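Hotuton Snack Basket, Cream

A basket for the snacks that currently live in a drawer with the batteries. Rounded square, two arched handles, thick smooth rim, small oval holes all over the sides and floor. The holes let crumbs out, so put something under it. Plastic throughout. Rinse under the tap and leave upside down to dry.

Also sold under the Wernetti name at a higher price. The basket is the same. The sticker is nicer.

Size: 17 cm across
Pack: single, or set of 2
Colours: cream only (the Sutter range has green, if you must)
Delivery: 11 working days, longer in February

Holds a couple of snack packets with their corners up, which is how most people seem to leave them.
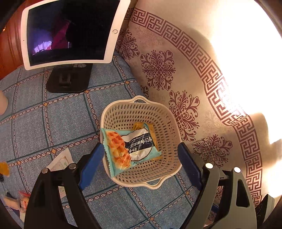

It will not hold soup, and we have had to answer that by email. Nor does it come with a lid. Mandard make one that nearly fits, and we stock it for anyone who can live with nearly.

Snacks and cloth not included. Returns accepted if unused and free of biscuit.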